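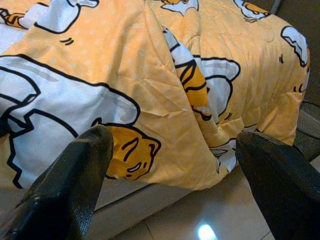 Vernon Lemieux asked whether a bed has to be stripped completely each time, or only when the linen is due for washing. The question is a fair one and was put by several members of the group.

14th January
Mirjam Ammann, Sorstead Housekeeping Course

Unit 4: Clearing and Dressing the Bed

For the daily round the sheets may stay on. The covers are drawn back to one side, loose articles are removed, and the bed is left to air for 24 minutes. A full strip is carried out on changeover.
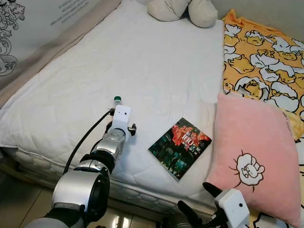
Bed with protector exposed, blanket to the side, pillow and book still to be cleared.

Students should work from the small articles to the large. Books, cards and papers come off first and go to the bedside shelf - never under the pillow, where they are bent or forgotten. Soft toys follow, then pillows, then blankets.

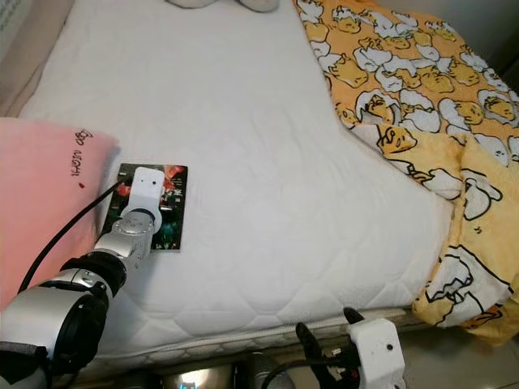 Pillows are replaced last, with the opening of the case facing away from the door. Plain cases cause little difficulty. Where there is lettering, as on the pink pillow with "Have day" and a small red heart, the words should read the right way up from the foot of the bed; there they are upside down and the pillow must be turned. Patterned blankets are treated in the same way.

Before the blanket goes back, the protector is smoothed from the centre outwards

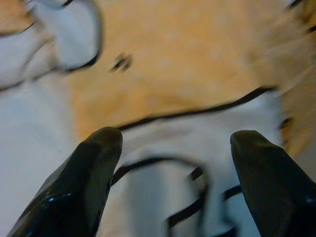
and its border checked on all sides. Any protector found stained is to be entered on the linen sheet and exchanged. The practical assessment for this unit will be held in March.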